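Guia de instalação Rastora 606
Secção 4: Montar a bancada e afinar a primeira caneta

Chegou a parte boa! Se veio da secção 3, já tem a caixa aberta, as peças conferidas e (esperamos nós) um café ao lado. Nesta secção vai montar o suporte, fixar o painel de trás e deixar a primeira caneta de tinta permanente a escrever como deve ser. Reserve uma tarde tranquila. Quem já montou a versão anterior da Masomwood vai reconhecer quase tudo, mas leia na mesma o ponto 4.3, que mudou bastante.

4.1 Antes de começar

Escolha uma mesa firme e com boa luz natural. A luz conta imenso quando se olha para um aparo à lupa, e uma janela do lado oposto ao da mão que escreve evita sombras precisamente onde não as quer. Forre o tampo com um pano claro que não largue fios.

Tenha à mão:
Lupa (a que vem na caixa chega perfeitamente)
Seringa de borracha
Dois copos com água à temperatura ambiente
Papel absorvente
Um frasco de tinta que conheça bem
Lixa de acabamento de grão 2000

CUIDADO: nunca use água quente. As borrachas antigas perdem a cor e os alimentadores de ebonite podem deformar-se.

4.2 Montar a base

1. Pouse a base com os pés de borracha virados para cima e aperte os quatro parafusos curtos só até encostarem.
2. Vire a base e confirme que não baloiça. Se baloiçar, alivie o parafuso do canto que fica no ar e volte a encostá-lo.
3. Aperte agora todos os parafusos em cruz, um quarto de volta de cada vez.
4. Encaixe a calha traseira até ouvir o clique dos dois lados.

Nota: a mesa Stundier tem o tampo 7 mm mais alto do que a bancada de série. Nesse caso, monte a base sem os pés de borracha e use as tiras de feltro do saco C.

4.3 Desmontar e lavar a caneta

Aqui entra o novo método, desenvolvido pela Vy Hà depois de muitas canetas escolares recuperadas, e é mesmo uma delícia de simples.

1. Retire a tampa e desenrosque o corpo. Se resistir, pare. Mergulhe só a zona da rosca em água durante uma hora e tente outra vez, com um pedaço de borracha em cada mão.
2. Retire o conversor ou o cartucho.
3. Encha a seringa no primeiro copo, encoste-a à parte de trás da secção e empurre a água devagar. Vai sair tinta, às vezes muita tinta, às vezes de uma cor que não estava nada à espera!
4. Repita até a água sair limpa e passe para o segundo copo.
5. Deixe a secção de aparo para baixo sobre papel absorvente, dentro de uma chávena, de um dia para o outro.

CUIDADO: não puxe o aparo com alicate. Se tiver mesmo de o extrair, veja o anexo B e use o bloco de extração.

Nota: canetas com saco de borracha (as Tăng mais antigas, por exemplo) não devem ser lavadas com seringa. Acione a alavanca dentro de água, com calma, as vezes que forem precisas.

4.4 Alinhar o aparo

1. Olhe para a ponta de frente, com a lupa. As duas metades do ponto devem estar à mesma altura.
2. Se uma estiver mais baixa, empurre-a com a unha do polegar, para cima, e segure durante dois segundos.
3. Volte a olhar. Repita com pressões pequenas; o metal mexe-se mais do que parece.
4. Molhe a ponta na tinta e desenhe oitos deitados, grandes e descontraídos. Se arranhar só numa direção, o alinhamento ainda não está fechado.
5. Só quando estiver alinhado, passe à lixa: três oitos, sem carregar, e nova verificação à lupa.

O Lộc Võ, que escreveu a primeira edição deste guia, recomenda parar um oito antes de achar que está perfeito. Subscrevemos por inteiro. Material retirado do ponto não volta.

4.5 Suportes e arrumação

Com a caneta pronta, falta arranjar-lhe casa. Os suportes podem ficar deitados na gaveta ou ao alto, em cima da bancada, conforme o espaço que tiver. Nós gostamos muito da arrumação ao alto, que liberta o tampo para o papel.
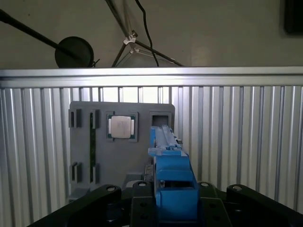 Fig. 4-6. Placa cinzenta com suportes e encaixes em relevo, ao alto diante de um painel de alumínio canelado.

1. Limpe os encaixes com um pincel seco.
2. Guarde as canetas carregadas com o aparo para cima.
3. Deixe as canetas vazias destapadas na primeira noite e tape-as de manhã.
4. Afaste os frascos de tinta do sol direto. Os azuis e os roxos são os primeiros a desbotar.

Nota: se quiser encomendar suportes adicionais, indique a referência 830 e a cor pretendida.

4.6 Se alguma coisa não correr bem

A caneta salta no início do traço: lave de novo com uma gota de detergente da loiça no primeiro copo e enxague muito bem.
A tinta sai em excesso: confirme que o alimentador está encostado ao aparo em todo o comprimento.
O conversor não puxa: lubrifique o vedante com uma quantidade mínima de silicone, aplicada com um palito.
A tampa não fecha com firmeza: verifique se há tinta seca na rosca interior.

Com a primeira caneta a escrever, experimente-a em dois ou três papéis diferentes antes de mexer em mais alguma coisa. Depois siga para a secção 5, onde se trata da troca de sacos e vedantes.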